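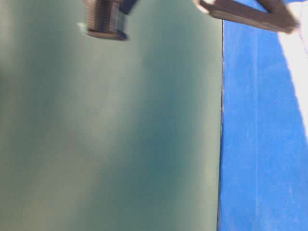 Page last changed: 29/04/2022

Green and blue: new colours for the Leddale recycling boxes

Households in Leddale and Praltow will get new recycling boxes over the coming weeks. The old system of one mixed box will end in both villages once every street has had its delivery. Momirmont moved over in January and there is no change to collections there.

Each household will receive 2 boxes. The green box is for glass bottles, jars, tins, foil and empty aerosols. The blue box is for paper and card. Plastic bottles, pots and tubs stay in the clear sacks, which will still be left on the doorstep when a full one is taken away.

Please keep paper and card apart from everything else. Under the old system a good deal of it was spoiled by broken glass and by what was left in jars, and had to be turned down at the sorting yard. Large boxes from deliveries should be flattened and cut down to fit. If they won't fit, tie them in a bundle and put them under the blue box, where the wind can't get at them.

The following can't go in either box:
Drinking glasses, ovenproof dishes and window glass
Wallpaper
Wrapping paper with foil or glitter on it
Paint tins with paint still in them
Batteries

Batteries can be handed in at the shop in Praltow or at the Purba Hall, in the tub just inside the side door. Paint should be taken to the household tip.

There are 242 homes on the Praltow round and just over twice that number in Leddale, so deliveries will be done a few streets at a time, starting at the church end. A card will come through the door two days beforehand. You don't need to be in. The boxes will be left at the front of the house with a lid and a net for each.

Your old box can be kept for use in the garden. If you don't want it, leave it out empty with your first collection under the new system and the crew will take it away – please write OLD on the side in marker pen, or they will put it back.

Flats at Momirmont Court share large bins and won't get boxes. New labels have been put on the lids there.

Collection days are staying as they are, but rounds will begin at 6 in the morning, an hour earlier than now. It is best to put boxes out the night before. They should be on the pavement edge and clear of driveways, with enough room left for a pushchair or wheelchair to get by.

Extra boxes can be asked for at the Leddale office. There is no charge for the first one. Spare nets are also kept at the Purba Hall.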